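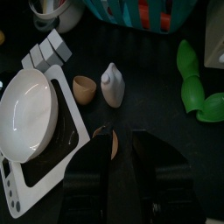 I joined the robotics club in November because the pottery class was full. I mention this so you'll understand the level of expertise I bring to the table, and also because my sister keeps telling people I have "gotten into AI."

The club meets in the back half of the Giltham adult learning center, and this term's project is teaching an arm called Skesen to tidy a kitchen. A toy kitchen. We have toy kitchen things and a few odds and ends, all laid out on a black table, and the goal is to get the small stuff picked up and put where a reasonable person would put it. I am 48 years old and I've spent more time this winter on toy dishes than I ever did on the real ones, a point that was raised at home.

My job is the tan cup. Everyone got an object and I drew the one that looks easy. Pouran Fallahi, who runs the sessions and has the patience of a parking meter, told me cups are a nice beginner item. She didn't mention that a cup has a rim, and that the fingers have to go either around the whole thing or over one edge of it, and that if you split the difference the cup shoots off sideways like a bar of soap. My first evening I chased it under a radiator twice.

Gediminas Lill got the white bottle, the one like a doll-sized jug of detergent. He is very smug about the bottle. It has a body you can grab and it stands up by itself. He finished his recordings in one evening and spent the next one giving me tips.

The way it works is that you drive the arm by hand, with a controller, and it saves what you did. Do that enough times and the software is supposed to get the idea. Our group folder had 1,324 attempts in it when I last looked, and I'm fairly sure a good chunk of them are me missing a cup. Pouran says bad tries have to be tagged and left out of the training. I tag mine "Jalali," after my old driving instructor, who would have recognized the style.

Things I've learned so far: go slower than you think. Come straight down. Don't start with the cup right beside the stove top, where the big white bowl sits and you'll clip it. Move the green things away if you're tired, they roll at exactly the wrong time. And bring your own snacks, as the vending machine takes up to 5 minutes to decide whether it likes your dollar.

Last session Skesen did a cup by itself for the first time. It came down, stopped, thought about it, closed, and lifted. Then it carried the cup very gently past the basket and let go over the floor. We clapped anyway. Gediminas wants to know if we can swap objects next month and I've told him the cup is taken.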